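Ticket: snack packing policy stalls at the bag, Drodlow cell
Opened by: Jolán Kerekes
Status: open, waiting on retrain
Component: Dilto policy, wrist camera input

OK, so I'm moving this over from chat before it gets lost in the scroll. The bimanual packing policy does fine on the reach and the grasp, and then it gets to the shopping bag and just sits there dithering. It's the checkpoint from December, the one with both wrist views plus the overhead. I ran 30 trials with it and 19 made it all the way through. Nearly all the misses look the same: package in the gripper, arm comes over to the bag, arm hangs there making tiny corrections until the timeout hits.

What I tried first, in order:

Recalibrated both arms. No change.
Swapped the overhead camera cable (I know, I know, but it fixed the last one).
Bumped the timeout to 1000 steps. It dithers for longer now, great.
Went back to the older Zukura image encoder. Worse on grasping, same at the bag.

Then I did what I should have done at the start and went through the views side by side. My guess is the handles. From overhead they're skinny white loops and the model can mostly ignore them. From the wrist they're huge, and one can hang right next to the finger. I think the policy takes the handle for the rim and keeps trying to line up with it.

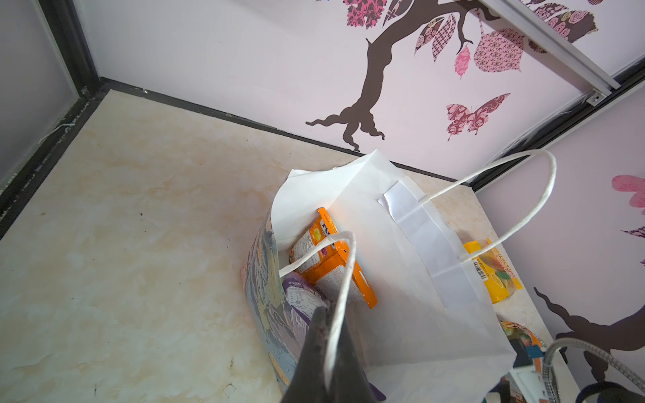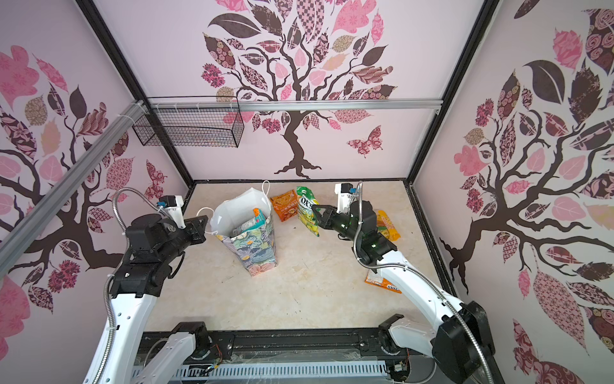
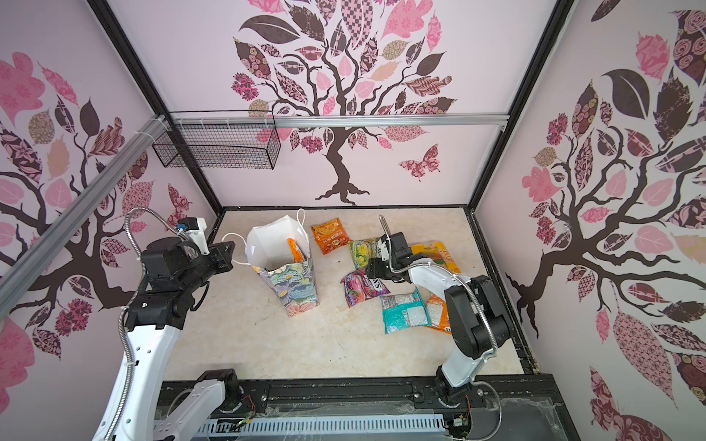
Wrist view first, then two from overhead. Compare how big the handles look in the first one!

To check the idea I masked the handles out of the wrist image by hand on a batch of saved failures and replayed them offline. The predicted actions settled right down in 18 of them, with a nice clean move toward the opening. I was pretty happy about that, not gonna lie. It's offline though, so please don't put it on a slide yet.

Comment from Ruan Zwane:
Nice find. Are you sure it's the handles and not the print on the patterned bag? The Van Dijk baseline had trouble with busy textures too, and the murals on the walls can't be helping.

Reply from Jolán:
Fair question! I can't rule it out. I replayed the same batch with the patterned bag blurred and the handles left alone, and the dithering stayed, so my money's still on the handles. I haven't touched the murals. If we cover those up we lose the whole point of the background test, so I'd like to leave them for last.

Next up: I'm adding random handle poses to the demos (up, flopped over, one in and one out) and retraining from the same seed. Ruan, could you leave the cell on the current calibration until that's done? I'll post the new success numbers in this ticket.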